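# Tallik hand-held gripper pair

Tallik is a two-handed demonstration kit for teams that gather manipulation examples for a learning system. The operator holds one gripper in each hand and does the task directly. No arm is needed on site, so collection can move to wherever the task is.

The kit is sold by Pestell as a pair or as single replacement grippers.

## In the box

- Left and right gripper, with printed marker faces fitted
- Shoulder harness, one size, adjustable
- Two data cables and one spare
- Charging brick and power cord
- Calibration card
- Four spare finger linings

A recording computer isn't included. Any laptop that meets the requirements on the Downloads page will do.

## Specifications

| | |
|---|---|
| Frame rate, each gripper camera | 60 frames per second |
| Weight, each gripper without cable | 300 g |
| Cable length | 185 cm |
| Episodes held before offload | up to 1000 |
| Finger linings | replaceable, no tools |

The episode figure assumes short tabletop tasks. Long tasks fill the storage sooner — check the counter in the recorder before starting a new batch.

## How an episode is recorded

1. Put on the harness and plug in both grippers.
2. Hold each gripper in view of the head camera until the recorder shows both as tracked.
3. Close and open each gripper fully once. This sets the zero for finger width.
4. Start the episode, do the task at a normal pace, and stop the episode with both grippers open.
5. Mark it keep or discard right away.

Each kept episode is saved as one folder with the head view, both gripper views, the gripper poses and the finger widths on a shared clock. Discarded episodes stay on disk until you clear them. Some teams use them later as failure examples.

## Choosing a place to work

Tracking works best in even light. Direct sun on the marker faces washes out the pattern and shows up as jumps in the pose track. Shiny table surfaces can do the same, and a plain or printed cloth usually fixes it.

You don't need to clear the room. Background variety is useful in training, and the gripper cameras will pick up a lot of it whatever you do. Do tell people nearby that recording is on, and get consent from anyone whose face may be stored. Blurring can be switched on at export.

Cardboard trays, boxes and other light items make good first tasks for two hands. Move the object between episodes, or the policy will learn the position.

## Care

Wipe the marker faces with a dry cloth. Alcohol lifts the print. Change the linings when the ridges start to flatten, and repeat step 3 afterward.

## In use

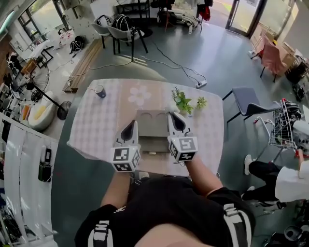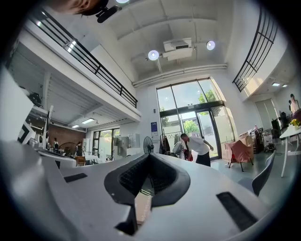
## Customer notes

Suksawat: We've used two pairs on the Urnmont packing tasks since August. Pose tracks are good as long as both hands stay in front of you. When one hand goes behind a tall box the track drops, and we throw out the episode. I'd like a longer cable. The spare linings went faster than we expected, so order extra with the kit.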